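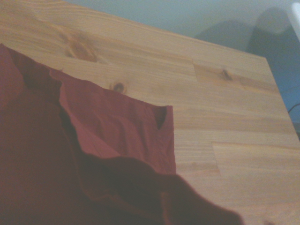
Does the Cerberg Ra need a wired connection to every unit?
Only the first one plugs into your modem. The second links to it over the air, and you can run a cable between the two if the house is already wired.

FOR IMMEDIATE RELEASE
August 2021

Cerberg ships Ra, a two-unit mesh Wi-Fi kit for bigger homes

FELLEDWOOD. Cerberg today started shipping Ra, its first mesh Wi-Fi 6 system for the home. Sold as a pair. Open for orders now on the Cerberg site, with stores to follow.

Ra was first shown in May as a working prototype. Since then: new antenna layout, quieter power supply, and a full rewrite of the setup app. The case is the same one people saw in the spring.

Each kit has 2 identical units. Either one can be the main router, so no hunting through the box for the right one. Setup takes around 15 minutes in the app, including the first firmware update. One network name for the whole house, phones and laptops get handed over from one unit to the other as people move.

"We had a lot of mail from customers with a good signal in the den and nothing in the back bedroom," said Yeshi Teshome, head of home products at Cerberg. "They didn't want a bigger router. They wanted the bedroom to work. So that was the brief, pretty much word for word."

Tested in Felledwood

Before launch Cerberg ran a home trial in Felledwood, with 38 households on early units. Old houses, mostly, thick interior walls, a few with a detached garage. Over the trial the support desk logged 1,727 messages from testers. Most were about the app, and that is where most of the changes went. The guest network switch is now on the first screen. Pausing the internet for one device is a single tap. The status light can be turned off at night, the most asked for change of the lot.

"The light thing, we got it wrong," Teshome said. "It was way too bright. People were putting socks over it. It dims now, and you can kill it completely."

Software by Drondico

The firmware was developed with Drondico, which also handles security updates. Updates install overnight by default and owners can pick thier own time or do it by hand. No subscription for updates, parental controls or the guest network. An account is optional, local setup works without one.

What's in the box

Two Ra units, two power adapters, one Ethernet cable, quick start card. Wall brackets sold seperately.

Also worth noting

Ra does not include a modem and will not replace a combined modem/router from an internet provider. It can sit behind one. In that case Cerberg suggests switching off Wi-Fi on the provider's box, steps are in the app under Help.

Older Cerberg routers can't be added to a Ra network at this time. A firmware update to allow that is being looked at, no date yet.

Ra comes in white or dark gray. Review units on request, limited numbers, please say which color and give a shipping address with a phone number for the courier.

About Cerberg
Cerberg makes routers, switches and network adapters for homes and small offices. Based in Felledwood.

Press contact
Yeshi Teshome, Cerberg, through the press form on the Cerberg site

###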